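### 4.3 The failure we did not log

Of the 513 fruit-sorting demonstrations collected for the Drader task set, most of the ones we threw away went for dull reasons: an arm drifted, a file would not close, somebody answered the door. The failure discussed in this section is more embarrassing, as it was in the data we kept.

The task is simple to state. The operator picks up one piece of fruit from a plate, lifts it clear and sets it back down where the instruction says. Demonstrations are recorded with hand-held grippers in ordinary homes, and the policy trained on them (Omia, Section 3) is then run on a fixed arm in our own kitchen area. Omia handled mandarins and limes without complaint. Given a cherry tomato, it closed on it, kept closing, and produced what the test sheet records as "juice, moderate".

Our first suspect was the motor controller, mainly because it had been guilty before. Ariel Bañez swapped it for the spare and repeated the test. The result was the same, with a second tomato. We then suspected the force limit, which was set correctly, and after that the tomatoes, which were in no position to reply.
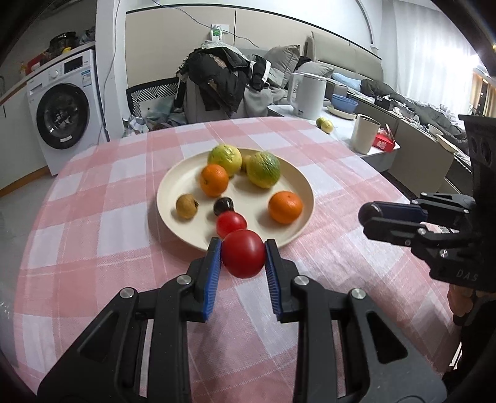
**Figure 5.** A hand-held gripper holding a cherry tomato at the upper ends of its finger pads, with the fruit plate beyond.

The cause lay in how people hold soft things. As in Figure 5, a small tomato tends to be pinched near the end of the pads, and a careful operator stops squeezing as soon as the fruit feels secure. The operator's hand knows this. Our recordings do not, for they hold finger opening and nothing else about the grip. During conversion, the Skeneser script read any opening narrower than that of a small mandarin as "fully closed" and rounded it down to zero. The threshold had been chosen in September, when the only fruit in the set was citrus, and it was a perfectly sensible number until somebody bought tomatoes.

So Omia had learnt, quite faithfully, that the right way to hold a cherry tomato is to shut the hand. The force limit did not save the fruit because it was there to protect the motor - a cherry tomato gives up well before a motor does.

We made two changes. The rounding step was removed and every affected demonstration was converted again from the raw recording. We also added a check that stops the arm if the fingers go on closing past the width at first contact, and this check runs outside the policy, so a badly taught policy cannot talk its way round it. The same test was then repeated with five tomatoes. All survived, although one was set down with enough enthusiasm to roll off the plate, a matter we leave to Section 5.

The wider worry is that no alarm was raised at any stage. Training loss looked healthy throughout, and the Andrade replay tool, which draws the fingers from the converted files, showed a neat closed hand each time. We had watched those replays and approved them. It now draws the raw opening alongside the converted one, in a different colour.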